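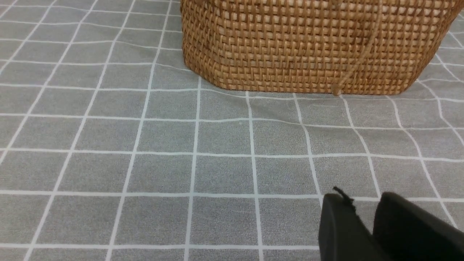

Spring report to the Rusden Fund: the Rirkanon community kitchen lunches

Prepared by Beril Canpolat, May 2021

Where we are

The short version is that lunch is being served, people are eating it, and the stove you paid for has been installed the right way up on the second try. The longer version follows, as your reporting form insists on at least a page.

When the grant began in October, we promised a weekly lunch for older residents of the Rirkanon blocks, plus a cooking class for anyone who wanted to learn what their grandmother would have taught them if they had been listening. The lunch has run every week except 2. One of those was the stove. The other was snow, and I refuse to take the blame for snow.

We have served 297 lunches to date. The target in the original proposal was higher, but the original proposal was written by me late at night with a great deal of confidence. For most of the winter we could only hand meals over at the door, and a lunch eaten alone in a fourth-floor apartment is a different thing from the one we described to you. We have counted it anyway. Şükran Ekinci, who runs the kitchen, started writing a line or two on the lid of each box, mostly insults about the weather, and we had calls from people complaining when theirs was left blank.

Food and suppliers

Bread comes from the Şimşekoğlu bakery at a price we agreed on in the fall and have somehow held onto. Vegetables have been harder. Our first supplier delivered onions with real dedication and very little else, so from January to March the menu leaned toward soup. We changed suppliers in March. The menu now includes things that are green.

Serving dishes were not in the budget, and we did not ask for any. After I mentioned this once, in passing, the neighborhood emptied its cupboards on us.

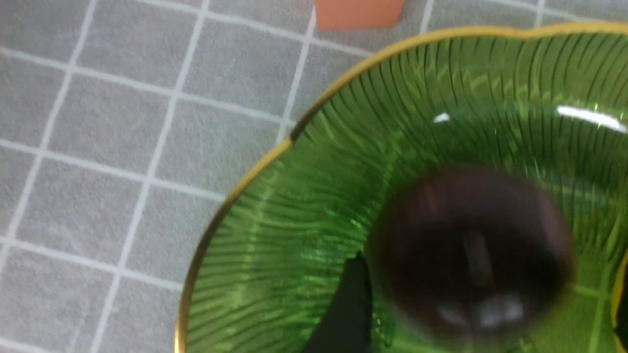
We now own more platters than we have tables to put them on, and I have had to start saying no, which in this part of town is a delicate operation. If the fund knows of another kitchen that is short, please put them in touch. We will deliver.

The cooking class

Seven people signed up and three finished. Before you reach for the red pen, I would like to point out that two of the dropouts found jobs with evening shifts, and one left after a disagreement with Şükran over how long to salt an eggplant. She has since been invited back. Negotiations continue.

The three who finished can each plan and cook a full lunch for the group without help, and one of them now takes every other week so that Şükran can have a day off. She spends it in the kitchen, watching.

Money

Spending is on track apart from two lines. Gas cost more than planned, mainly in February. The Eltix booking software cost less, as we stopped paying for it. Our guests preferred to phone, often several times, and a paper calendar by the door has done the job since. I would like your permission to move what is left on the software line to gas. The form for this is attached, along with the form asking for the form.

Next steps

We want to seat people indoors again as soon as the rules allow, at small tables with the windows open. Until then we will use the yard on dry days, and the neighbor has agreed to lend us his awning as long as his mother gets the chair nearest the kitchen.

The second cooking class is planned for the fall. I would like to cap it at the same size and start with bread, where opinions are slightly less fierce. The receipts are in the envelope, in order of date, except for the plumber's, which he wrote on the back of a bus ticket. I have stapled it to a clean sheet and signed it.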